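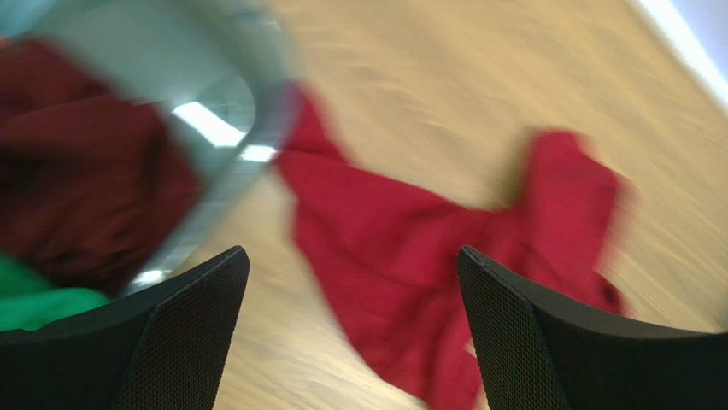 Red cloth on the table, with a maroon and a green one in the gray container.

In August I visited the open day of Rinent, a small workshop in Toledo where used clothes are sorted and folded before they go to the shops. I arrived at 2 in the afternoon and the visit was free. The first room is for receiving. On the wall they have written the number of pieces for the month before, 2,653, and I was surprised that such a small place can handle so many.

The sorting is first by color and then by fabric. We were told that red needs the most attention, as it can stain the other clothes in the wash.

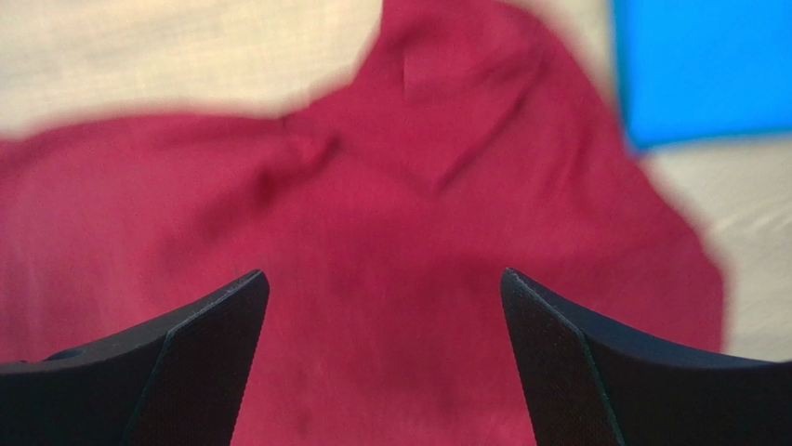

Red fabric, still crumpled.

After this comes the part I liked most, the checking. Each piece must be spread flat with the hand, from the middle to the sides, and one looks for marks, small holes and pilling. Visitors were allowed to try it. I did seven pieces and I was slow, but I learned to look along the seams, where I never look at home. 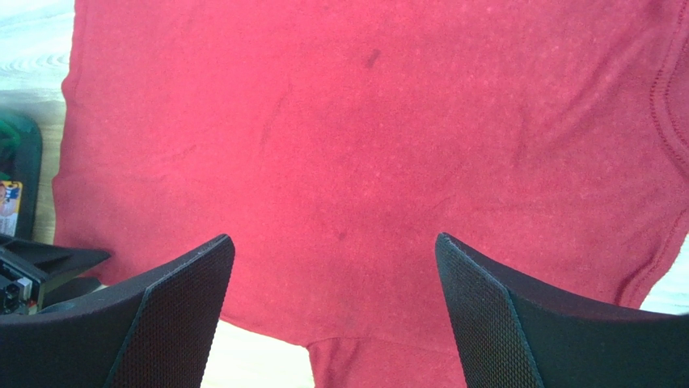 Pieces with a stain go to a separate shelf and are washed again with a soap called Tisano. The good ones are folded and sent to the shop in Britmont. I bought there a gray sweater on my way back.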